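Startseite | Forum | Ladenbau & Theke | Suche | Anmelden

Thema: Kleine Snacktheke, Aufteilung der Fläche

**flultau_kiosk**
Plane eine Verkaufstheke auf einer braunen Tischplatte. Sortiment: Sandwiches, Tütensnacks, Becherware, Cola. Bisher stehen die Flaschen in einer Reihe an der Vorderkante, das kostet Breite. Sandwiches aufs Tablett oder in den Korb?

**Gounder99**
Flaschen nach hinten, zweistufig. Spart die halbe Breite, und die hintere Reihe bleibt lesbar. Aufbau mit Acrylständer:
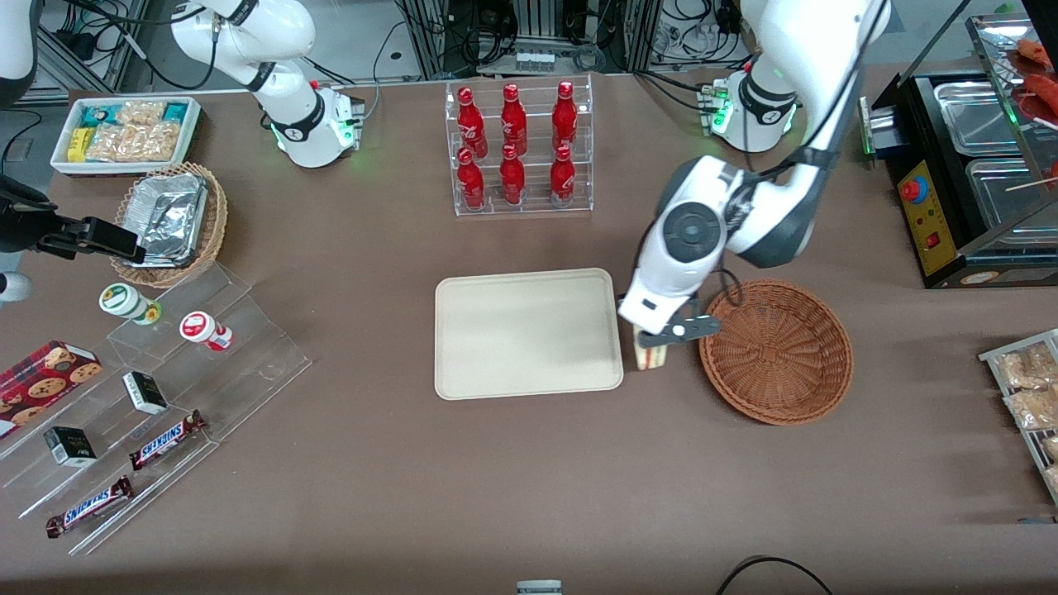 Flaschenständer 2 x 3, davor Tablett (beige), rechts daneben Korb

Das Sandwich ist zwischen Tablett und Korb. Ich würde das Tablett nehmen: erhöhter Rand, leicht abzuwischen.

**thekenbau_k**
Widerspruch. Dreieckige Sandwiches rutschen auf glattem Boden. Im Korb mit Papiereinlage stehen sie stabil. Geflecht ohne Einlage geht allerdings nicht – Krümel sitzen dann fest.

**Gounder99**
Bei 12 Stück am Tag rutscht nichts. Runder Korb verschenkt außerdem die Ecken.

**flultau_kiosk**
Und die Tütenware? Links oben im weißen Tablett sieht es brauchbar aus.

**thekenbau_k**
Ja, Tüten liegend, höhere Packungen nach hinten. Becher auf die obere Stufe des Acryldisplays, Etikett nach vorn. Bei Kurkthorpe gibt es Stufen mit 20 cm Tiefe, mir reichen die von Andley.

**flultau_kiosk**
Gut, Flaschen kommen nach hinten. Beim Sandwich teste ich im September beides.

Kontakt | Impressum | © Forum Ladenbau & Theke | Nach oben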